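2 January 2024

Glue trials, Mitadia hide glue, second batch. Soaked granules overnight, warmed to 165 F and no higher. Skin formed anyway — lid off too long, my fault. Strained it, fine after.

Brushed both faces of the Albridge stool joints, clamped 13 hours. Two let go under hand twist. Rest held. Bad ones were the end grain, shoud have sized them first. Thin coat, let it tack, then the proper one.

Open time still too short in this cold. Warm the parts before glueing? Try a pinch of salt in teh next pot.

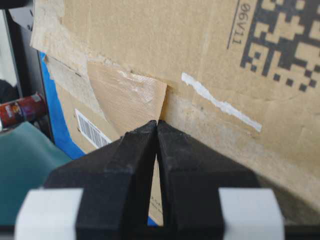

Ryszard Żak says skip the salt, use urea, and keep the pot covered between joints. Will order some — need it before February.

2 comments · 13 shares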